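Joltis Presents Results of Household Chore Trial: Machines Can Help, But Not Yet Alone

2018-12-19
By the Joltis Press Office

BRALTOV – Joltis, a developer of handling equipment for homes and small workshops, today published the results of its first long trial of everyday chores done by machine. The trial started in May in the company's test rooms in Braltov, and it was made to answer one question that customers ask us very often: can a machine do the small work of a house or a shop floor yet?

The short answer of the company is: some of it, under good conditions, with a person near. The longer answer is in the report, which is available from today without charge.

The trial included four chores. These were putting loose items into a box and closing the lid, clearing a table after a meal, folding hand towels, and sorting small parts into trays. The first three are known to everybody who keeps a house. The fourth was asked for by Sinaga, a repair shop with a busy parts counter, which is a partner of Joltis in this project and gave advice on how the sorting is done by its own staff.

Each chore was tried many times, with the objects placed differently at every start. In total the machines made 1000 attempts. Of these, 568 were finished from beginning to end with no help from a person. In another 63 attempts the chore was finished after one short correction by the operator, for example when an item was moved a little closer. All other attempts were stopped or were counted as failed.

We want to be open about these numbers. A person who clears a table does not fail so often, and a person does not need that somebody watches. For this reason Joltis is not announcing a household product today, and no date for such a product is given in the report.
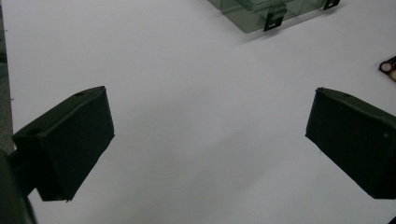
The results were very different from one chore to another. Sorting of small parts gave the best result, mostly when the parts were lying apart from each other on a flat surface. When parts were in a pile, the machine often took two together, or it pushed the wanted one deeper into the pile. Staff from Sinaga who attended the trial said that the speed was acceptable for night work, when the counter is closed, but too slow for the hours when customers are waiting.

Packing a box was in the middle. Placing the items inside was usually done well. Closing was the difficult part. A latch needs a push in the right place and in the right direction, and a person feels at once if it has closed or not. The machine had to check this by trying the lid again, and this took time. In some attempts the box moved away over the table while the latch was being pressed. The team tried a mat with more grip under the box and the number of such failures went down, but the mat was not used in the counted attempts, so that all results can be compared.

Clearing a table gave mixed results. Plates and cups with a simple form were handled with few problems. Cutlery lying flat was hard, and thin spoons were the hardest of all. Folding towels was the weakest chore of the four. A towel which is lying open and flat can be folded. A towel which comes from a basket has first to be found by its corners, and most failed attempts ended at this step.

The report also describes the preparation that was necessary before the attempts. Tables had to be cleared of things not needed for the chore, lamps had to be set so that strong reflections did not appear, and the operator had to restart the program after some stops. This work is not counted in the time of the chore itself. Joltis believes it should be shown to the reader anyway – a family that must prepare the kitchen for the machine may prefer to do the dishes by hand.

The software used in the trial is called Mandura. It was developed by Joltis in Braltov and it decides where to take an object, how strongly to hold it and when to give up and try again. During the trial Mandura was not changed between the first and the last counted attempt. Improvements which were found on the way were written down and will be put into the next version.

For shop floors the company sees a nearer future than for homes. In a shop the same parts come back every day, the table stays in its place, and a trained person is usually in the building. Sinaga has agreed to continue as a partner and will take one sorting station into its back office for a longer test. The station will work only with parts that were already part of the trial, and the staff can stop it at any moment with one button.

For homes, Joltis will continue with packing and table clearing. Towel folding will be paused as a separate chore until the finding of corners is more reliable. The company is also looking for households near Braltov which would let the team observe how chores are done in daily life. Participation means two visits of one afternoon each. No machine will be brought to the home during these visits, and no special knowledge is needed.

The full report contains the results of each chore, the rules by which an attempt was counted as finished or failed, and a list of all objects used. It can be requested in printed or electronic form from the Joltis press office in Braltov. Visits to the test rooms are possible for journalists and for trade schools after making an appointment.

About Joltis

Joltis develops and tests handling equipment for homes, repair shops and small producers. The company has its office, workshop and test rooms in Braltov.

Recent releases

Joltis and Sinaga Agree on Joint Work for Parts Sorting
Mandura Software: What Is New in the Second Version
Test Rooms in Braltov Open for Trade Schools
Joltis Starts Trial of Everyday Chores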